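3.2 Work surface and parts

All sorting was done on a single bench at the Siltby workshop. The bench top was covered with a dark mat, chosen after an earlier trial in March in which small bright parts were hard to pick out against bare white laminate. The same mat stayed in place for all 222 sessions and was brushed down between them, but it was not replaced when it became marked.

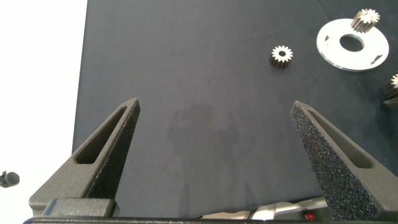
Wear of this kind matters to anyone storing small parts by eye. Scuffs and pale streaks on a dark surface can be taken for swarf or for the edge of a thin washer, and two of our sorters reported reaching for a mark on the mat. We therefore logged false reaches separately from dropped parts. Of 3419 logged reaches, 53 were false, and most of these were made towards the end of a session.

The parts came from mixed tins of clock and appliance spares supplied by Zaidi, 690 pieces in all. Tins were emptied into a tray and the pieces laid out singly – never in heaps – before sorting began.

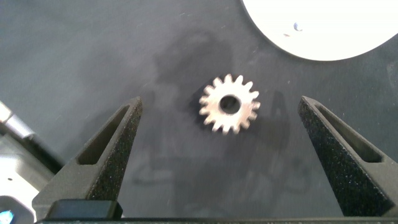
Figure 4. Small metal spur gear on the work mat.

Gears were the slowest class to sort. Tremblay's earlier scheme groups them by outside diameter alone, which puts together gears that will not run with one another. We sorted first by tooth count and then by bore. The gear in Figure 4 has sixteen teeth and a round bore, and was filed under its tooth count before the bore was gauged. Pieces with damaged teeth went to a separate drawer, whatever their size, and were left out of the timings given in Section 4.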